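Household Moves, session 2 — estimating and the written quote
Notes: Amna Arain, 27 August 2025

Survey first, price second. Walk every room, open every closet. Attic, shed, garage get missed the most.

Volume goes on the sheet room by room. Don't average. Terkport case: estimator Angus Crichton skipped the basement, truck came up short, second trip at company expense. Know this one for November.

Binding vs non-binding quote
binding — price fixed unless customer adds items
non-binding — final bill follows actual weight, customer must be told this in writting
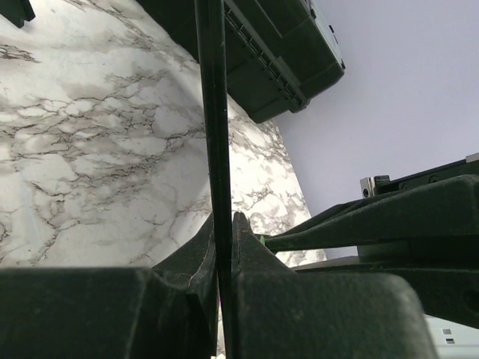
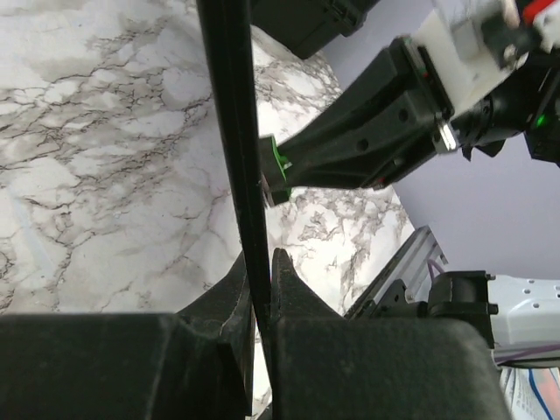 Black rod, both views; marble-patterned surface in the first.

Access charges: stairs, long carry, elevator wait. Ask about parking permits at both ends, not just pickup.

Stone tops — travel on edge, never flat. Separate line on the quote, crate priced seperately.

Packing: who packs, who is liable. Owner-packed boxes get marked PBO on the inventory.

Reading: Chaudhry handbook, pp. 14 to 17. Exercise: redo the Tririne quote as binding, bring 2 copies. Questions to Normunds Mets, room 17.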